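Section 3. Preparing the Hot Drinks Station

This section applies to all guest kitchens furnished under the Fosovton program. It is to be followed at each change of guests and after any cleaning of the Tillis or Bergeron rooms.

3.1 Before You Begin

Unplug the kettle and allow it to cool completely. Have a clean, folded cloth ready. Sachets and stick packets are to be moved away from the area being wiped.

CAUTION: Never immerse the kettle or its base in water.

3.2 Wiping Down

1. Open the kettle lid and empty any remaining water into the sink.
2. Inspect the interior for scale. If scale is present, follow Section 2 before continuing.
3. Wipe the outside of the kettle with a damp cloth, then dry it.
4. Wipe the tabletop from the wall toward the front edge.
5. Leave the lid open until the interior is dry.

NOTE: Use the cloth folded and turn it to a clean side for each surface. Cloths used on floors may not be used on tables.

3.3 Setting Out Supplies

1. Place tea and coffee sachets beside the kettle, clear of the spout.
2. Discard any packet that is torn, damp, or open.
3. Close the lid, reconnect the kettle, and check that the cord does not hang over the table edge.

Replacement supplies are ordered from Olon under item 809.
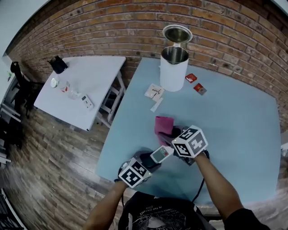

May the kettle be filled in advance for arriving guests?
Kettles are to be left empty. Guests fill them with fresh water when needed.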